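## The Soft Container Problem

Plush baskets behave badly as storage. A rigid bin holds its opening at a fixed size, while a fabric one changes shape with every item added or removed. The rolled rim does most of the structural work. If the stuffing in it is uneven, the wall leans and the base sags.

Yến Văn, who develops patterns for Tuncer in Dostatville, starts with the rim and sizes the base last. Her test baskets are loaded with 400 grams of small toys, emptied, and measured again after 200 cycles. 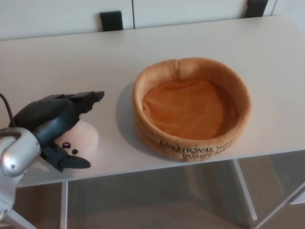 Base linings are cut slightly oversized so the seam carries less tension. The cost is wrinkling, which buyers notice. Embroidery goes on the outer panel before stuffing, when the fabric still lies flat in the hoop. Dense lettering stiffens the panel, so Văn keeps it clear of the rim seam by 4 centimeters.

Wash only the toys by machine. The basket should be spot cleaned and dried upside down on its rim.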